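Come spend the spring teaching a robot arm to clear a table with us

Posted 2021-12-17 by Moushumi Haque, Sernen Robotics Club

Hi all! We're looking for people to join our manipulation project for the spring term, and I'd love it if some of them had never touched a robot before. I hadn't when I started. I was a linguistics major who came along for the snacks, and now I run the thing (with a lot of help from Borislav Leka, who handles everything with a motor in it).

The project is called Dovine. The goal is to get our arm to clear a cafeteria table: pick up whatever people left behind, put it on a tray, and do it without dropping, crushing or flinging anything. We're entering it in the Nanayakkara student challenge in April, where the arm gets 11 objects it hasn't practiced on and a clock. We entered last year too and came in second to last, so there's plenty of room for you to make a difference.

Right now we're deep in bottles. Bottles are the worst! They roll, they're slippery, and the empty ones squish if you look at them funny. I could talk about bottles for an hour, and if you come to a meeting I probably will.
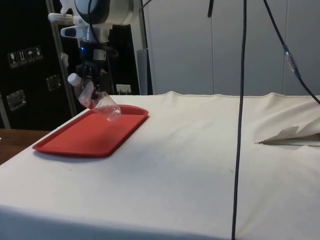
The arm with a bottle over the red tray.

So what would you be doing? Mostly one of these, and you can switch whenever you like:

Demonstrations. You guide the arm through a pickup by hand, over and over, and we save each run so the software can learn from it. We have 2,398 good runs so far and we want another 2,000 before the challenge. It's oddly relaxing. Bring headphones.

Sorting and labeling. Somebody has to go through the runs and mark where the grip slipped or the tray got bumped. Karthik Wijesinghe wrote us a nice little tool for this called Jadness, and you can learn it in an afternoon.

Code. Python, mainly. If you've taken the intro course you know enough to begin, and Oluwaseun Oyelaran is very patient about reviewing people's first attempts — he was patient about mine, and mine were awful.

Hardware. Swapping fingertips, printing parts, tidying cables. Borislav would especially like one more person who enjoys tidying cables.

We ask for four hours a week, and you pick your own slots on the sign-up sheet. Everyone does the safety walkthrough before their first shift. Any major is fine, any year is fine, grad students too. There's no pay, I'm sorry to say, but you can take it for one credit if your advisor signs the form, and the club covers travel to the challenge for anybody who sticks with us through the term.

We have 52 hours a week of arm time to fill, so please don't worry that we'll be full.

To apply, write to me through the club page with your name, your year, which of the jobs sounds like fun, and the times you're usually free. A few lines is plenty — no résumé, no cover letter. If you'd like to watch a session before deciding, mention that and I'll find you a chair.

Moushumi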